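Kolley Task Chair – Owner's Guide
Section 2: Fitting the chair to you

34 comments 19 shares

Your chair is built, the casters are in, and now comes the good part! A chair straight out of the box is set for somebody in a factory, and a few turns of a knob can make it feel like a completely different seat. Set aside 20 minutes, put on the shoes you normally wear, and have the work you usually do within reach. A book, a laptop, a bit of sewing – whatever it is, you'll want it for the later steps.

Before you start
You need the short hex key from the parts bag and a level floor. If you have carpet, roll the chair back and forth a few times first so the casters settle.

CAUTION: Keep fingers clear of the gap between the seat and the backrest whenever the tilt lever is open.

1. Set the seat height. Stand in front of the chair and lift the right-hand lever until the top of the cushion sits just below your kneecap. Sit down, feet flat. Your thighs should be close to level, with no hard push from the front edge. If your heels lift, come down a notch (sit, lift the lever, let your weight do the work).

2. Slide the seat pan. Reach under the front edge on the left, pull the bar up and scoot. Sit all the way back and slip your fingers behind your knee. Two or three fingers should fit easily. Let go of the bar and rock a little until you hear it click.

3. Set the armrests. Drop your shoulders, bend your elbows, and bring each pad up until it only just touches. Most people set them far too high on the first go! For handwork out in front of you, with your head down and one arm stretched forward, set them low and turn the pads slightly inward. 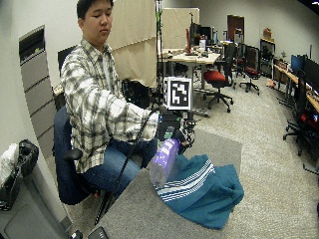
4. Set the back height. Hold the backrest on both sides and raise it one click at a time. The fullest part of the padding belongs in the small of your back, about where a belt would sit. To start over, raise it to the very top and it will drop to the lowest setting.

Note: The Dresta mesh back has no click stops. Loosen the two side bolts with the hex key, move the back, then tighten them evenly.

5. Set the tilt tension. Open the tilt lever and lean back slowly. If the chair throws you forward, turn the big round knob toward the minus sign. If you feel as though you're falling, go the other way. Give it full turns, as half turns barely register.

CAUTION: Don't stand on the seat or sit on the armrests with the tilt open. The chair can tip.

6. Now test it with real work. I love this step, and it's the one everyone skips. Pick up whatever you normally hold and carry on for a good while, first leaning back, then looking down at your hands. A paper cup in one hand and something small in the other is plenty to show whether your elbows have a place to rest.
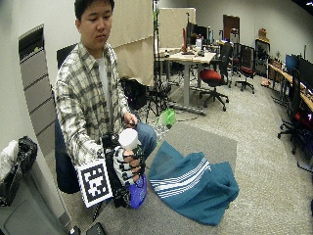

7. Go back and fix one thing. Only one! Changing seat height and arm height together makes it hard to tell which of them helped. Write the setting on the card taped under the seat, then live with it until the next day.

8. Check the floor. Pull cords, cloths and bag straps away from the casters before you roll. A strap wound around a caster stem is a pain to cut out, and the stem can bend if you force it.

Working from your lap
Plenty of people knit, mend or sort small parts on their knees. If you do, drop the seat slightly below the height from step 1 and keep your knees level, so that things don't slide away from you. Lock the tilt upright. Bring the work up toward your chest for the fiddly bits and let your neck have a rest.

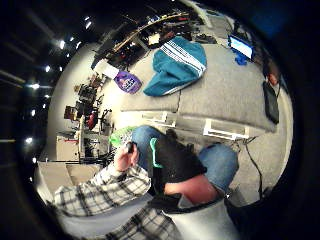

Elif Naz Sarıgül: Lowering the seat for lap work made such a difference to my mending! One thing to add – on my Kolley the tilt lock only catches if I lean forward a touch first. I spent a whole evening thinking it was broken.

Sipho Zwane: Same with mine. Lean forward, push the lever in, then sit back. Is the tension knob meant to be stiff, though?

Reply from Kolley support: It's stiff under load. Stand up, turn the knob, and sit down again to test.

Continue to Section 3: Cleaning and care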